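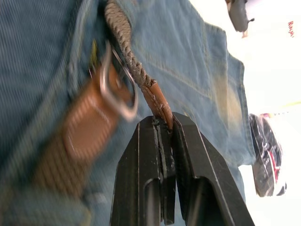

Last updated: 03/01/2026

Glazing firm Donley will move its cutting and toughening work to a larger building in Brestuncombe, with the first glass due to be processed there in March.

The new workshop covers 2,395 square metres and replaces two smaller units the company has leased on the other side of town. All 34 employees will transfer, and Donley says it plans to hire 16 more over the coming year, mostly cutters, installers and measuring staff.

Shower screens, mirrors and kitchen splashbacks make up most of the firm's orders. Painted splashbacks are now cut at one unit and driven to the other for colouring, which adds up to two days to each job. Under one roof, the company expects to cut that delay and to handle longer panels than its present benches allow.

A new toughening furnace has been ordered from Ospina and is to be installed before the move. The old furnace will keep running until the end of March so that work already booked is not held up.

Customers with a fitting date do not need to do anything. Anyone who has paid a deposit will get a letter with the new address and phone number, and existing quotes will be honoured.

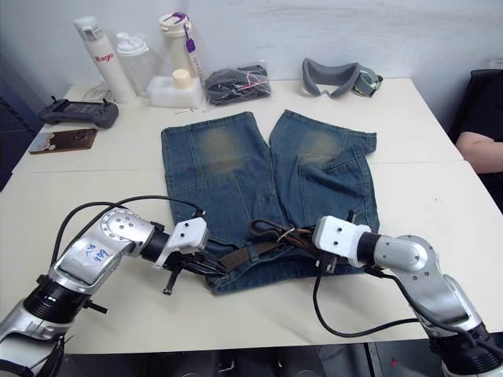
Showroom to stay open

The showroom on Buvgate will remain where it is. Opening hours are unchanged, and colour samples can still be borrowed for up to a week against a small deposit. Trade customers who collect their own glass will need to go to the Brestuncombe workshop once the move is complete.

Donley made around 610 splashbacks last year, its highest total so far. The company says demand for coloured glass has grown steadily as more people renovate older kitchens, with greys and dark greens the shades most often asked for.

Parking at the new site is at the rear of the building. The entrance at the front is for deliveries only.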